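Forty kilos of dough before sunrise: a Turkthorpe baker on running a night kitchen

28 June 2022 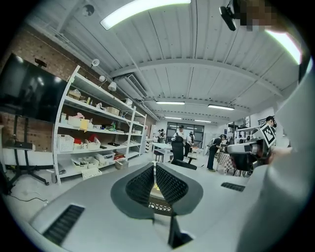 The Brasier bakery has supplied bread to cafes in Turkthorpe and Wistach for nine years. Its owner starts work at 2 in the morning and is usually home by lunch. She asked that we leave her name out, as she says the regulars only know her as the bread lady and she would like to keep it that way.

She did not train as a baker. She was doing payroll for a freight company and baking on weekends when a cafe owner asked if she could do 65 loaves a week.

"I said yes and then went home and worked out that my oven held four," she said. "I baked through two nights to get the first order done. Some of those loaves were pretty ordinary."

She rented a shared kitchen after that, then took on her own lease. The deck oven was second-hand and needed a new element in the first month. She put $3000 aside for repairs and it was gone by April.

Flour is her biggest worry at the moment. The price has gone up twice this year and she has passed on only one of the rises. The cafes have their own bills, she said, and a couple of them have cut their standing orders already.

"You can put the loaf up fifty cents and people grumble but they pay. You do it again and they start buying the sliced stuff."

The busiest time of her year is Ramadan, when she makes flatbreads for families in Wistach who collect them in the late afternoon. It means a second shift, and she hires her niece and a neighbour's son to help with packing. Last time they sold 2000 flatbreads over the month.

"A customer's mother came in and showed me I was rolling them too thick. She was right. I still do them her way."

Asked about the hours, she said the early start bothers her less than it did. She sleeps from seven in the evening, with the phone in another room. What she misses is dinner with friends, and she has mostly stopped trying to fit it in.

She has been asked to open a shopfront and has looked at one site near the Turkthorpe station. The rent was too high and the power supply would have needed upgrading for the oven. For now she will keep to wholesale, with pick-up from the side door until the bread runs out.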